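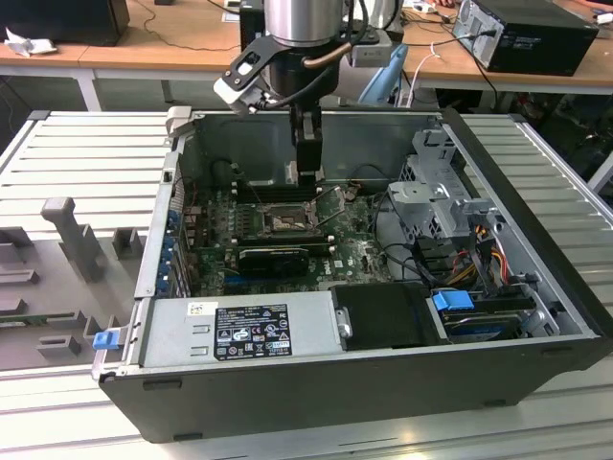 Last updated: July 17, 2026

Virkel opens remote teaching program in Buenaventura

Virkel has begun teaching a robot arm to service desktop computers at its Buenaventura workshop. Operators guide the arm by remote control through each task, and the recorded motions are used to train the Govix control software. The first tasks are set inside an open tower laid on its side, with the gripper working close to the motherboard and its memory slots.
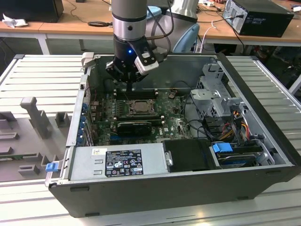 Next steps

The program has recorded 378 guided runs since February and plans to reach 1000 before the software is tested without an operator. "A short, careful run teaches more than a long one," said program lead Lihua Jin. Operators complete 37 hours of practice before their runs are accepted – a rule that also applies to supervisors.
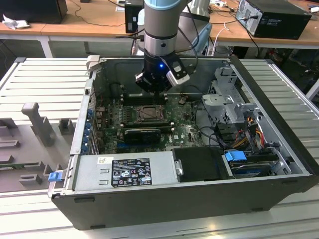
Work on graphics cards and drives will follow under the same rules. The Rungate site is expected to join once its own operators are trained.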